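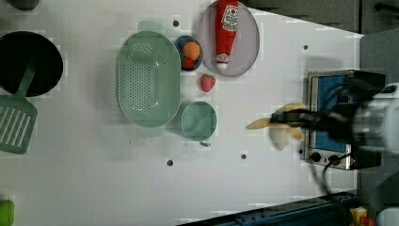
A reply from Skestero came in first, before the question had been up an hour: it depends on what you mean by old, and on who dug it up.

The question, as posted by Langlois: My aunt left me a clay oil lamp, said to be from a Roman cemetery and 2000 years old. It has a dealer's label on the base with the number 588 and nothing else. Can I find out whether it's real without paying more than the lamp is worth? She gave £65 for it.

Print this page | E-mail this page

Skestero again, at more length: Lamps were made in moulds by the thousand, so a genuine one at that price wouldn't astonish me. Neither would a fake. Look for a seam along the side and soot at the nozzle — though forgers own candles too. Your nearest museum may run an identification day. They'll give an opinion on age but won't value it.

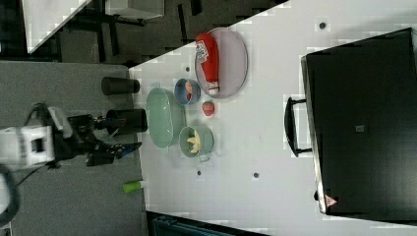

Should I wash it first? Leave it alone, dirt and all, as soil in the crevices can help show where it was buried.

We use cookies to improve your visit. Accept | Manage settings

Irirach: mine was fake. Bought 2, both fake. Sorry.

Funovura: The label is the interesting bit. A bare number often means an old auction lot or a private collection, and if you can match it to a catalogue you've got some history for the thing. Photograph the label before it drops off. 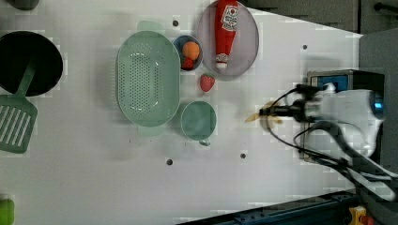

I'd also go through your aunt's papers for a receipt, however dull. Mine was in a biscuit tin under the gas bills, and it named a different lamp.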